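Managed Phones for Field Staff: Which Handsets Last?
Final report, Mobile Systems in Organizations
Spring term

1. What we wanted to find out

Companies buy phones in bulk and then have to keep them patched, locked down and tracked. Lots of vendors say their phones are "business ready". We wanted to know what that means once the phones are out of the box. Our partner was Cullwood, a home heating service company that gives a work phone to each of its technicians. They have 400 phones in use, mostly two models, the Nutero and the older Zellden. Management software is Vahidi, cloud version.

Main question: does it matter which phone you pick if the management software is the same? Before starting we thought no. We changed our minds halfway through.

2. Method

Three parts. First, the update logs from Vahidi, exported by the IT desk at Cullwood with the user names taken out. Second, a short survey to the technicians. We got 175 replies, better than we hoped, because the link went out with the monthly schedule. Third, our own enrollment test in the lab with 5 phones, wiped and set up again from zero each time.

For the enrollment test we did 44 runs in total. A run starts at the welcome screen and ends when the work apps are installed and the phone shows as compliant in the console. We timed it by hand with a stopwatch. Same Wi-Fi network for all runs, same policy file, battery charged. Runs where the network dropped were thrown out and repeated, they are not in the total.

Most of the runs were done in the evening, after 6 pm, when the network was quieter. A few early ones were in the morning and came out slower, see limits section.
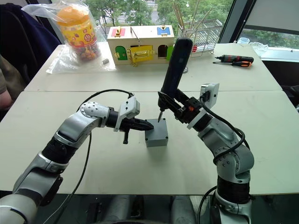

The policy we used was the same one Cullwood uses in production, minus the VPN profile, which we were not allowed to have. It sets a six digit PIN, turns on encryption, blocks app installs from outside the store and hides the personal side from the admin. Nothing exotic. We did not change it between phone models, even when one of the phones complained.

3. Results

Enrollment. The Nutero was faster and also more boring, in a good way. Scan the code, wait, done. The Zellden asked for the same permission twice on every run and sometimes hung on the screen where the work profile gets created. Going back one step and forward again fixed it. A technician in a parking lot would probably call the help desk instead.

Updates. Biggest difference by far. Nutero phones got the monthly security patch close to when the vendor published it. Zellden phones skipped months and then got two patches rolled into one. In March the Zelldens got nothing at all. In the Vahidi console both models still showed a green check mark, becuase the default rule only looks at the OS version and not at the patch date. IT desk did not know this. They have now turned on the patch date rule.

Survey. People do not care about patches, which we expected. They care about battery, and about whether the phone restarts by itself in the middle of a job. Top complaint on both models was forced restarts. Second was having to type the PIN with gloves on. Several people asked for a fingerprint option, which the phones have but the policy blocks.

4. Discussion

Same software, same policy, different outcome. The management tool can only push what the maker ships. If the patch doesn't exist for that model, there is nothing to push. So a buyer should ask for the patch history of a phone before signing, in writing, and not just go by the label on the brochure.

Would also look at the restart window. Cullwood had it set to any time the phone is idle and charging, but technicians charge in the van between jobs. Moving it to 2 am should help with alot of the complaints. Not tested.

5. Limits

One company, two models, one management product. Morning and evening runs are mixed. Survey was anonymous so we could not match the answers to phone logs. No VPN profile. No cost comparison either, Cullwood's contract prices are confidential.

6. Still to do

Repeat the enrollment test with the VPN profile if we get access. Check the patch log again after the summer. Clean up the spreadsheet, the column names are a mess, and add it as Appendix B. Appendix A is the survey text.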